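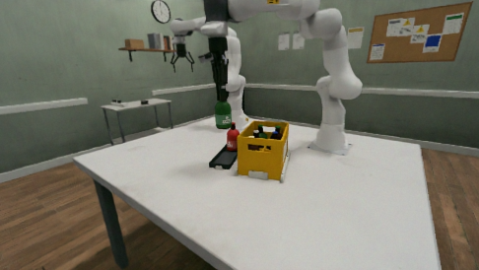 Green bottle, white label, white table.

The owner of Skurko Vinegar would like it known that she didn't set out to make vinegar. She set out to make wine, in a rented house on the north side of Zurby, from a neighbor's grapes, and she was very bad at it.

"People assume I'm being modest," she says. "I gave a bottle to my brother-in-law, who drinks anything, and he put it on his french fries. I was insulted for a week. Then I tried it on french fries."

That was 25 years ago. She has since held a number of jobs that had nothing to do with fermentation, among them school bus dispatcher and seller of commercial carpet, and for the past 4 years she has made vinegar full time, a career move she describes as "going from beige to brown." She sells it by mail, at two farmers markets, and through the Adjei grocery on the corner, where it sits between the soy sauce and the birthday candles.

We met at 7 in the morning, her choice, on the theory that nobody should taste vinegar after lunch. There was coffee, and a plate of cucumber slices, and then there were a great many spoons.

I asked how long it takes. "To do what?" she said. To make vinegar. "Oh, it makes itself. I'm there to stop it from making something else."

The principle, as she explains it, is not complicated. Leave wine or cider open to the air, give it some bacteria from a batch that has already turned, keep it warm, and wait. What you are waiting for is a rubbery disk called a mother, which forms on the surface and looks like something you'd find under a boat. She is fond of hers. She has one going from her second year, or a descendant of it, and she takes it along when she travels longer than a few days. It has been to Nebraska twice.

"You can buy a mother," she says. "You can buy a lot of things. But I'd feel funny about it, like buying someone else's Christmas card list."

Her red wine vinegar sits in oak for a year and a half. The apple takes less time, and the plum takes as long as it feels like. August is the worst month, when the barrels work fast and the fruit flies arrive with their families. She has tried traps, nets, fans and a kind of sticky ribbon that mostly caught her hair. Her current policy is to finish anything delicate by July and go see her sister. 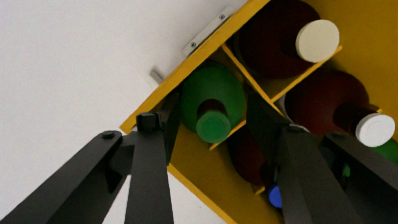
The part of the job she dislikes is bottling. She does it by hand with a funnel and a siphon hose, 700 bottles in a good season, and she says the tedium gives her time to review every argument she has ever lost. Last year's tally was lower. A barrel of pear went wrong in the spring and she ended up with 451 bottles and a strong smell of nail polish remover.

"That's ethyl acetate," she says. "It happens. You can leave the lid off and hope it blows away. I left the lid off and the mailman started putting the mail on the lawn."

Did she save any of it? She cleaned the windows with it. The windows, she says, came out fine.

She has firm views about what the rest of us are doing wrong, and doesn't need to be coaxed into sharing them. We buy balsamic that is mostly sugar. We store vinegar above the stove. We make salad dressing from a recipe that says three parts oil to one part vinegar, a ratio she believes was handed down by the oil people. Hers is closer to even, with a spoonful of mustard and some salt, shaken in a jar that used to hold the mustard.

"And everybody puts it on at the beginning," she says. "Soup, beans, stew, whatever. They cook it for two hours and wonder where it went. Put it in at the end, a little at a time. Taste it. If somebody asks what's different, say you used more butter."

We tasted six. The cider was bright and a bit bossy. The red had a long finish, which I wrote down, and she read my notebook upside down and said that was just my throat. The plum was the one I wanted to take home, and she wouldn't sell it to me, on the grounds that it wasn't done. When would it be done? She looked at the jar for a while. "Not today," she said.

There has been interest from bigger companies. One of them sent two men in matching vests, who wanted to know whether the process could be scaled up and whether the label could say "artisan." She told them the process could be scaled up by buying a second siphon. The talks did not advance. The label still says what it always said: the name, the fruit, and the year, with the year written in pen, since she once had a thousand printed with the wrong one and is still using the backs for grocery lists.
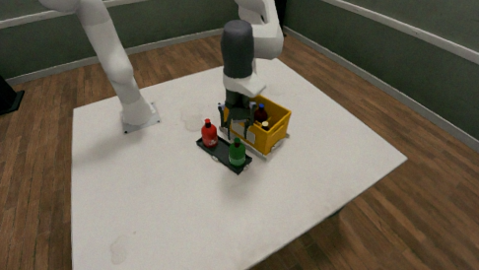
White table, plank floor, dark green-gray walls.

I asked whether she still drinks wine. She does, sparingly, with dinner, and never finishes the bottle – what's left goes in the crock by the back door, along with whatever guests leave in their glasses. This is the house blend. It isn't for sale, and she was vague on whether that's a matter of pride or of law.

"My brother-in-law gets a jar of it every birthday," she says. "He says it's better than the stuff I charge for. He also puts ice in beer."

By half past nine I had eaten most of the cucumber and could no longer feel the sides of my tongue. She offered me bread, then a glass of water, then one more spoon of the cider with a little honey stirred in, which she takes every morning and makes no health claims for whatsoever. A customer once told her it had cured his knee. She sold him a second bottle for the other one.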